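Larnalness Reading Room Renewal: Progress Report to the Varovine Fund
Second reporting period, closing at the end of December
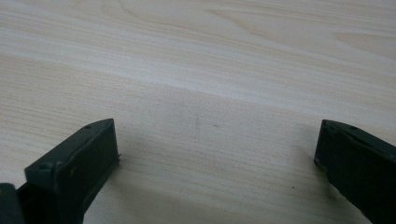 Zainab Mohammed wrote in the comment book that she had given up on the evening sessions last year because the reading room was too cold to sit in past six, and that she would come back once the heating was fixed and the doors stayed open until eight as promised. Her comment covers most of what the grant was for, and the report follows the same order: heating, opening hours, then the collection and the accounts.

1. Heating

The old boiler was taken out in the first week of the period. The contractor, Iwasaki, had allowed four days for removal and needed seven. The flue ran through a section of wall that was not shown on the drawings we supplied, and the opening had to be cut from the hallway side. We have accepted that this was our error and the extra labor has been charged to contingency.

The new boiler has been running since the middle of the second month. The six radiators on the ground floor are all working. The two in the upstairs study room were late. The first pair delivered had the wrong valve fittings and went back to the supplier, and the replacements did not come until after the December closure had started. They are now mounted on the wall but not connected. Iwasaki will connect them on its next visit, and the last installment of its bill will be held until that is done.

The ground floor now reaches 68 degrees by opening time on most mornings. On very cold mornings it takes until about half past ten. Keisha Dvorak has been keeping a temperature log at the front desk and the local history shelves, and the readings are in the file we sent with the accounts. The history shelves are still a few degrees colder than the desk. We think this is the north window, which was not part of the grant. We have put draft strip around it from our own maintenance budget and will see what difference it makes over the rest of the winter.

2. Opening hours

The agreement called for evening opening until eight on two evenings a week, starting in the first month of the period. We started in the second month, after the boiler was in. Since then we have held every evening session except one, when the power was out on the whole street.

Attendance was slow to pick up. The first few evenings brought in the same small group of people who used to come in the late afternoon. Numbers improved after the school sent a note home to parents, and by the end of the period the evening sessions were regularly as busy as a weekday morning. In all we recorded 1,011 visits during the period, day and evening together. The door counter was not working for part of the first month, so the true number will be higher. We have not tried to fill in the gap with an estimate.

What people use the evenings for is different from what we wrote in the application. We had expected borrowing. Most evening visitors do borrow something, but the bigger demand is for a quiet seat and a table. High school students make up a good part of this. There is also a group of adults studying for the state nursing assistant exam who found one another at the reading room and now sit together. Vasanthi Pathirana has asked the county college whether it could send us a set of the current study guides. We have not had an answer yet.

We did have some trouble with noise. The study room upstairs is not in use until the radiators are connected, and so the students and the people reading newspapers have been sharing one space. A few regular visitors complained. We moved the newspapers to the front, by the window, and put the children's corner away at six. Complaints have dropped off but the problem will not go away until the study room opens.

3. Collection

The book budget was split between replacement copies, large print, and new titles for ages 8 to 12.

We bought 349 items in the period. Large print went furthest, as we were able to buy a good share of it used and in sound condition from a library in the next county that was closing a branch. New titles for the 8 to 12 group cost more than planned. The paperback editions of several series were out of print and we took library bindings in their place. They should last longer – we will know in a couple of years.

Cataloging is behind. All of the large print is on the shelves, but a part of the children's order is still in boxes in the back office waiting for labels and spine tape. The label printer failed early in the period and the repair took three weeks. Latrice Mercado is working through the boxes on the two mornings she is at the desk, and expects to finish during the next period.

We also weeded the adult nonfiction shelves, which had not been done in many years. Out-of-date medical, tax and travel books were taken out first. The rest were offered at a sale table in the lobby. The sale raised $29 more than the year before, and the money has gone into the general account and does not appear in the grant figures.

4. The local history boxes

This was the smallest line in the grant and has taken the most time per dollar. The Kustilov papers came to us in apple boxes from the family's garage, and there was no list. They include ledgers from the feed store, letters, church programs, and a large number of photographs without names on the back.

The ledgers have been cleaned, boxed and given shelf numbers. The letters have been sorted by decade and no further. Some had been stored against a damp wall and were stuck together, and we have left those alone until we can get advice from somebody trained in paper conservation. The application did not include money for this. We would like to move a small sum from the shelving line, which came in under budget, and a separate request is attached.

For the photographs, we held an open afternoon and asked older residents to come in and look through copies. Eleven people came. They put names to many of the faces, and disagreed over quite a few others. Where people disagreed, both names have been written down. We plan to do this again in spring, when more people will be willing to drive.

5. Staffing

Keisha Dvorak's hours were raised to cover the evenings, as set out in the agreement. We advertised for a part-time evening assistant and had three applicants. The person we offered the job to took full-time work elsewhere before starting. Latrice Mercado and Vasanthi Pathirana have covered the shifts between them. This has worked, but it takes hours away from cataloging and is part of the reason for the backlog described above. The post will be advertised again next month with slightly longer hours, which we hope will make it more attractive.

6. Money

Spending is within the total. Heating is over its line because of the flue work and contingency has covered the difference. Shelving is under, because the existing uprights could be reused. Books are on budget. Wages are under, as the assistant's post was vacant for the whole period. Full figures are in the accounts file, with invoices.

Two invoices are outstanding: the final installment to Iwasaki, and the label printer repair, which was sent to our old mailing address and has had to be reissued.

7. Next period

Connect the upstairs radiators and open the study room.
Fill the evening assistant post.
Finish labeling the children's books.
Get a quote for conservation of the damaged letters, if the transfer is approved.
Hold the second photograph afternoon.
Print a new hours sign for the front door. The present one still gives the old closing time and people have been caught out by it.

We would be glad to have someone from the Fund visit once the study room is open. Evenings would be the best time to come, any time after half past five. Please let the office know beforehand so that parking can be arranged behind the building, as the street spaces fill up early.

Paloma Rosenthal
Larnalness Reading Room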